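3.2 Reuse of office computers in small organizations

Most of the organizations in our sample did not buy new desktop computers during the study period. They kept what they had, passed machines from one desk to another, or took in units that larger offices had retired. This section looks at how those decisions were made and who made them.

We spoke with staff at 30 organizations in Haverford and Haltomcombe. Each had fewer than 200 employees. Interviews were carried out by Mnguni and Lubis, and the coding of the transcripts was checked by Buthelezi. Where two coders disagreed, the passage was read again by both and a single code was agreed. The interview guide had 20 items, of which the last six dealt with disposal and are covered in Section 3.4.

The most common reason for replacing a computer was that it had become slow in daily use. Staff rarely described a machine as broken. They said that it took too long to start, or that a program they needed would no longer install. In Haverford, decisions to replace were usually made by an office manager with no separate equipment budget. In Haltomcombe, where several organizations shared a support contract with Kirken, the decision was left to the technician on the contract, and machines stayed in service longer.

Written policy played a small part. Only 2 organizations had a document that set an age limit for computers, and both had gone past that limit. Ntuli (personal communication, November 28, 2020) reports the same pattern in schools, where the limit was treated as the earliest date for asking for money.

Repair was limited mainly by labor. Respondents knew that memory and storage could be replaced at low cost, but few had a person on staff who was willing to open a case. Organizations that used Roder, the refurbisher in Haltomcombe, paid a flat fee per unit and did not choose the parts. Several said they would have liked a list of what had been changed. Tower cases were preferred over small-format ones by the technicians we interviewed, who said the parts were easier to reach (Figure 4).
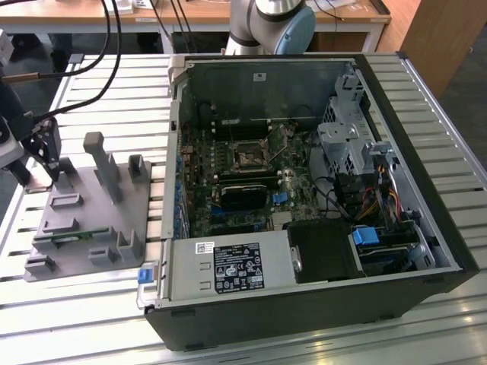
Figure 4. Desktop tower with the side panel removed, showing the motherboard and the exposed CPU socket.

Does a support contract lengthen the working life of an office computer? In our sample it did, though organizations with a contract were also larger and had more spare machines to draw on, and the interviews do not let us separate the two effects.

Mokgethi has argued that spare machines matter more than repair skill. Our interviews give some support to this view. Offices with a shelf of retired units tended to swap first and repair later, and many of the swapped units were never looked at again. We return to these stored machines in Section 3.4.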